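Monday, Nekholm

Got in at half past something with my bag on my knees and a goat looking at me through the bus window. I'd been promised tea at the Rostami guesthouse and tea there was, salted, with butter floating on it (I drank 2 cups before I worked out you're meant to leave a bit in the bottom, or they keep pouring!).
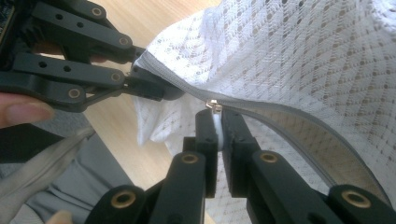
You should have put your hand over the cup, my landlady told me afterwards, everyone in Grimov does it and the guests only ever learn on the third pot.

Walked up to the bread oven before supper. It's 15 minutes by the path and 30 if you stop to greet people, and you do stop. I came back with a flat loaf under each arm and flour all down my front.
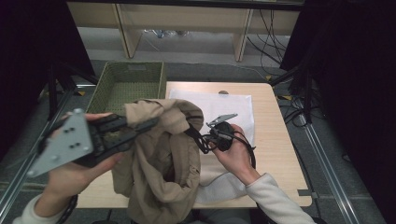 Tomorrow it's the early bus to Grallen, 18 stops, and I want a seat on the river side. I've bought walnuts and dried apricots for the road and need something to carry them in. Crumpled beige cloth like that would do me nicely, all folds and no fuss. Bed now, the dogs have started.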